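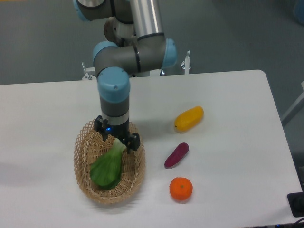 One reader has written to ask whether wicker is really suitable for fresh vegetables, remarking that leaves wilt faster in an open basket than in a closed box, and that greens should never be left out for a whole afternoon.

The question is a fair one, and it is answered in the notes that follow.

Baskets and Greens
Beaudoin Household Collection, Gallery Page 13

Oval basket, woven wicker, light straw color. White table, leafy vegetable. Catalog no. 3272.

Introduction

The Beaudoin Household Collection keeps and studies ordinary objects used for carrying, sorting and storing food at home. The gallery pages present these objects with produce wherever possible, as a basket is easier to understand when there is something nearby for it to hold. Page 13 is given to the oval table basket and to leafy vegetables.

Notes on the basket

The oval form has a practical history in the home kitchen. Long vegetables can lie flat along its length, and it takes up less depth on a counter than a round basket of the same capacity. Baskets in the study group hold up to 25 carrots of medium size.

Undyed wicker darkens with age and with handling. The Collection does not varnish or stain its baskets. They are brushed with a soft, dry brush and, when necessary, wiped with a damp cloth and left to dry in open air, away from direct heat. Baskets must not be soaked.

Notes on leafy vegetables

In reply to our reader: an open basket is intended for gathering, carrying and short periods on the table. It is not recommended for keeping greens overnight. Leaves should be moved to a cool, covered place once the sorting is done. A clean cotton cloth, lightly dampened and laid over the top, is sufficient for an hour or two – longer than that, and the refrigerator is the better choice.

Stems are best placed toward one end of the basket, with the leaves lying in the same direction. Heavier items go in first. Greens that have been washed should be well drained before they are placed on wicker, which holds moisture in the weave and may develop mildew.

Notes on the table

A plain white surface is preferred for sorting. Soil, insects and damaged leaves are easily seen against it, and it can be wiped clean between batches. Visitors who attend the sorting sessions at the Zostau annex are asked to keep bags and coats off the tables.

Related pages

Page 3 covers colanders and draining racks. The Datside loan, which includes bread baskets and egg carriers, will be added to the gallery in October. Study sheets on wicker care, prepared with the Zimum weaving workshop, are available at the front desk during opening hours.

Requests to reproduce gallery pictures should be sent in writing to the Collection office and should state the page and catalog number.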